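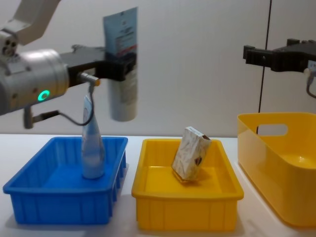

Forum > Fachbereich Materialwirtschaft > Kennzeichnung und Lagerordnung

Thema: Farbcode für Sammelbehälter -- verbindliche Regelung oder Empfehlung?

Verfasst von: A_Harahap
Beiträge: 1.639

Sehr geehrte Kolleginnen und Kollegen,

die Zentralverwaltung in Kidach überarbeitet derzeit die Lagerordnung für Verbrauchsmaterial. Mit der Neufassung soll erstmals ein einheitlicher Farbcode für offene Behälter eingeführt werden. Bislang haben die Dienststellen ihre Behälter nach eigenem Ermessen beschafft, mit der Folge, dass Blau in einem Haus Rückläufer bezeichnet und im nächsten Haus Neuware. Bei Vertretungen über die Hausgrenzen hinweg ist es deswegen im Mai zu Fehlbuchungen gekommen, die mit erheblichem Aufwand zu bereinigen waren.

Der Entwurf sieht in Ziffer 5 folgende Zuordnung vor:

Blau: Neuware, ungeöffnet
Gelb: angebrochene Gebinde und Rückläufer
Rot: gesperrte Ware, Entnahme nur durch die Lagerleitung
Grau: Leergut und Verpackung

Ich bitte um Stellungnahmen zu zwei Punkten. Erstens: Soll die Zuordnung verbindlich sein, oder genügt eine Empfehlung mit Abweichungsvorbehalt? Zweitens: Reicht die Farbe als Kennzeichen aus, wenn die Bezeichnung im Bestandssystem (bei uns Zirkura) ohnehin hinterlegt ist?

Mit freundlichen Grüßen
Anjani Harahap

Antwort von: Potgieter_Beschaffung

Sehr geehrte Frau Harahap,

zum ersten Punkt spreche ich mich für eine verbindliche Regelung aus. Empfehlungen mit Abweichungsvorbehalt haben in unserem Haus regelmäßig dazu geführt, dass der Vorbehalt zur Regel wurde. Eine Übergangsfrist halte ich für erforderlich. Vorhandene Behälter sollten bis zum Ende ihrer Nutzungsdauer weiterverwendet werden dürfen, sofern sie umgekennzeichnet werden.

Zum zweiten Punkt habe ich keine Bedenken. Der Farbcode dient der schnellen Orientierung, die rechtlich maßgebliche Zuordnung ergibt sich aus der Buchung. Eine doppelte Kennzeichnung verursacht Pflegeaufwand, und veraltete Etiketten sind nach meiner Erfahrung schädlicher als fehlende.

S. Potgieter

Antwort von: N_Ntuli

Sehr geehrter Herr Potgieter,

der Auffassung zum zweiten Punkt muss ich widersprechen. Eine Kennzeichnung, die ausschließlich über die Farbe erfolgt, schließt Beschäftigte mit Farbfehlsichtigkeit aus. In unserem Haus ist dies keine theoretische Frage. Ein Kollege in der Warenannahme kann Rot und Grau bei schwacher Beleuchtung nicht sicher unterscheiden, und gerade diese beiden Farben trennen im Entwurf die gesperrte Ware vom Leergut. Eine Verwechslung hätte hier die Entsorgung gesperrter Ware zur Folge.

Ich beantrage daher, Ziffer 5 um folgenden Satz zu ergänzen: "Jeder Behälter trägt zusätzlich zur Farbe eine Klartextbezeichnung auf der Vorderseite, die aus üblicher Arbeitsentfernung lesbar ist."

Nosipho Ntuli
Beauftragte für Arbeitsgestaltung

Antwort von: Potgieter_Beschaffung

Sehr geehrte Frau Ntuli,

den Einwand zu Rot und Grau erkenne ich an. Ich rege an, Grau durch Weiß zu ersetzen. Damit wäre der Konflikt behoben, ohne dass sämtliche Behälter etikettiert werden müssten. Der Aufwand für die Etikettierung wird in solchen Diskussionen gern unterschätzt: Klebeetiketten lösen sich von glatten Kunststoffflächen, Einsteckschilder gehen verloren, und zuständig ist am Ende die Poststelle.

S. Potgieter

Antwort von: Manalastas_Ignacio

Guten Tag,

aus der Außenstelle Ignacio darf ich zu beiden Positionen einige praktische Beobachtungen beitragen. Wir arbeiten seit längerer Zeit mit einem Farbcode, der dem Entwurf weitgehend entspricht, und haben auf Klartextbezeichnungen zunächst verzichtet.

Die Farben selbst wurden schnell angenommen. Schwierigkeiten bereitete die Nachbeschaffung. Der Lieferant führte den flachen Behälter zeitweise nur in Gelb, sodass Gelb in mehreren Räumen für alles verwendet wurde, was flach abgelegt werden sollte. Die Form hatte die Farbe als Ordnungsmerkmal verdrängt. Bei der nächsten Bestandsaufnahme war für die prüfende Stelle nicht mehr erkennbar, ob ein gelber Behälter nach dem Farbcode oder nach Verfügbarkeit aufgestellt worden war. 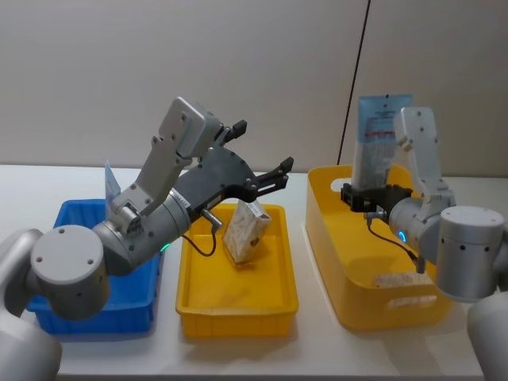

Folgerungen aus der Außenstelle Ignacio

1. Die Lagerordnung sollte festlegen, dass die Bauform keine eigene Bedeutung hat. Flach, tief, mit oder ohne Griff: Maßgeblich ist allein die Farbe in Verbindung mit der Bezeichnung.

2. Die Beschaffung sollte Behälter nur dann freigeben, wenn die jeweilige Bauform in allen Farben des Codes lieferbar ist. Andernfalls entsteht über den Einkauf eine zweite, ungeschriebene Ordnung.

3. Der Klartext ist erforderlich. Ich habe diese Auffassung nicht immer vertreten und stimme Frau Ntuli inzwischen zu. Einsteckschilder haben sich bei uns besser bewährt als Klebeetiketten.

Den Vorschlag, Grau durch Weiß zu ersetzen, kann ich nicht unterstützen. Unsere Arbeitstische sind weiß, und ein weißer Behälter hebt sich davon zu wenig ab.

Mit freundlichem Gruß
Alfredo Manalastas

Antwort von: Potgieter_Beschaffung

Sehr geehrter Herr Manalastas,

die Forderung unter Nummer 2 ist vergaberechtlich nicht unproblematisch. Eine durchgängige Lieferbarkeit in allen Farben kann als Leistungsmerkmal verlangt werden, sie schränkt den Bieterkreis jedoch spürbar ein und ist zu begründen. Ich bitte darum, diesen Punkt als Sollvorschrift zu fassen.

Im Übrigen möchte ich anmerken, dass die Ablage nach Bauform für die Beschäftigten durchaus ihren Sinn haben kann. Tuben und Kleinpackungen verschwinden in einem tiefen Korb. Wer sie in einen flachen Behälter legt, handelt vernünftig, auch wenn dies der Lagerordnung widerspricht.

S. Potgieter

Antwort von: M_Agbayani

Sehr geehrte Damen und Herren,

als zuständige Sachbearbeiterin für die Revision bitte ich, die Nachprüfbarkeit nicht aus dem Blick zu verlieren.

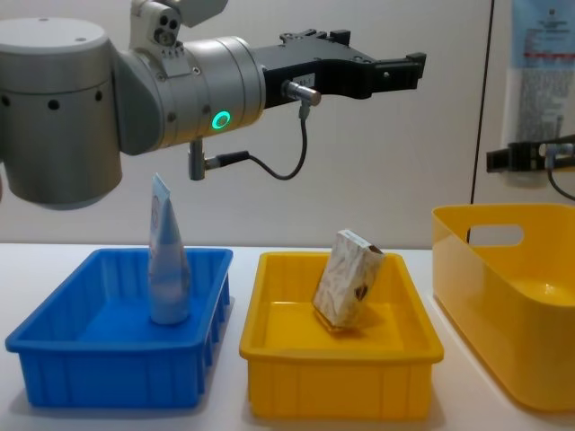
Eine Lagerordnung ist aus Sicht der Revision dann tauglich, wenn eine ortsfremde Person den Raum betreten und ohne Rückfrage feststellen kann, welche Ware wohin gehört. Der vorliegende Entwurf erfüllt diese Anforderung bei gleichfarbigen Behältern nicht. Stehen auf einem Tisch ein blauer und daneben zwei gelbe Behälter, von denen der rechte höher ausfällt, so lässt sich nach Ziffer 5 lediglich sagen, dass beide gelben für angebrochene Gebinde oder Rückläufer vorgesehen sind. Ob der höhere Korb den Rückläufern vorbehalten ist oder schlicht als Überlauf dient, bleibt offen. Herr Potgieter wird einwenden, dies ergebe sich aus der Buchung. Die Buchung setzt allerdings voraus, dass die Ware zuvor richtig abgelegt wurde, und sie kann daher nicht zugleich als Nachweis für die richtige Ablage herangezogen werden.

Ich empfehle, angebrochene Gebinde und Rückläufer im Farbcode zu trennen. Für Rückläufer käme Grün in Betracht. Sollte dies nicht gewünscht sein, ist die Klartextbezeichnung aus Sicht der Revision zwingend.

Milagros Agbayani

Antwort von: N_Ntuli

Sehr geehrte Frau Agbayani,

gegen Grün neben Rot bestehen aus den bereits genannten Gründen Bedenken. Diese Farbkombination ist bei Farbfehlsichtigkeit besonders häufig betroffen. Mit verpflichtendem Klartext könnte ich der Trennung zustimmen, ohne ihn nicht.

Nosipho Ntuli

Antwort von: Potgieter_Beschaffung

Ich ziehe meinen Vorschlag zur Farbe Weiß zurück und erhebe gegen den Klartext keinen Widerspruch mehr, sofern die Zuständigkeit für die Schilder in der Lagerordnung geregelt wird. Die Poststelle kann diese Aufgabe nicht übernehmen. An der Sollvorschrift für die Lieferbarkeit halte ich fest.

S. Potgieter

Antwort von: A_Harahap

Sehr geehrte Kolleginnen und Kollegen,

für die Stellungnahmen danke ich. In die nächste Fassung werden übernommen:

Ziffer 5: verbindlicher Farbcode mit Klartextbezeichnung auf der Vorderseite
Ziffer 9: Bauform ohne eigene Bedeutung; Lieferbarkeit in allen Farben als Sollvorschrift
Ziffer 10: Zuständigkeit für Anbringung und Ersatz der Schilder -- vorläufig bei der jeweiligen Lagerleitung

Offen bleibt die Trennung von angebrochenen Gebinden und Rückläufern. Hierzu bitte ich Frau Agbayani und Frau Ntuli um einen gemeinsamen Formulierungsvorschlag, der ohne die Farbe Grün auskommt. Das Thema bleibt bis dahin für weitere Beiträge geöffnet.

Mit freundlichen Grüßen
Anjani Harahap

Antwort von: Manalastas_Ignacio

Zu Ziffer 10 eine Rückfrage: Gilt die Zuständigkeit der Lagerleitung auch für Räume, in denen keine Lagerleitung bestellt ist? In Ignacio betrifft dies die Materialausgabe im Erdgeschoss.

Alfredo Manalastas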